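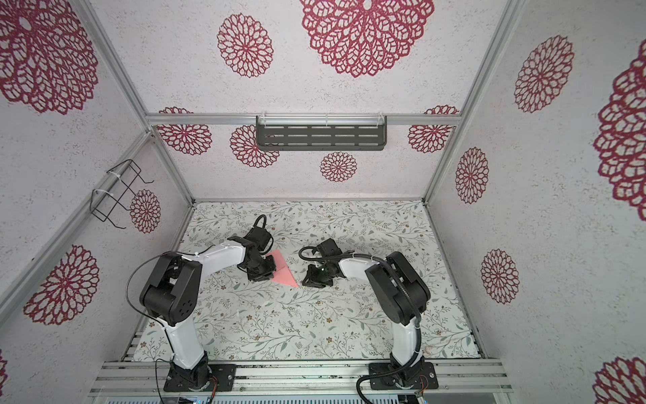
The Bittern at Gruststead

Tamara Munteanu left the car by the pumping station at 4 in the morning and walked the rest. The path to the reed bed was frozen hard, and every step made a noise she did not like. She carried the old telescope of her uncle Bratu, a flask of tea and his last notebook, in which he had written 855 lines of birds in very small letters.

The last line was not finished. It had a date, 10/01/2022, and the word Gruststead, and after it a space where the name of the bird should be.

She had asked in Drasitstead, at the shop and at the church. A man who cut reeds told her that her uncle used to sit by the second sluice, always on the left side, and that he didn't answer when people greeted him. "He was not rude," the man said. "He was listening."

So she sat on the left side. The wood of the bench was white with frost and she put the notebook under her for warmth, then felt ashamed and took it out again. A wren came very near to her boots. Two teal passed over the water, low and quick, and she wrote them down on her own paper, because she did not want to put her writing next to his.

For 3 hours there was nothing more. Her feet began to hurt. She thought of the flat in Prusitz, where the heating was always too strong, and of Bratu at the kitchen table, blowing across the neck of an empty bottle to teach her how a bittern calls. She had been eight years old and laughed so much that she got hiccups.

In January they do not call, he had told her. In January you must have good eyes.

When the sun reached the far bank, one part of the reeds was thicker than the rest. She looked at it for a long time before she lifted the telescope. The thick part had a yellow eye. It took one step, waited, and took another, and the brown stripes on its neck moved together with the stems.

It stood perhaps 20 metres from her. She didn't breathe well.

Then it went in between the reeds and the place closed behind it. Tamara opened the notebook at the last line, took off one glove and looked for her pencil. The space was just long enough for the word. She held the pencil over it until her fingers became stiff, and then she turned the page and wrote on the next one.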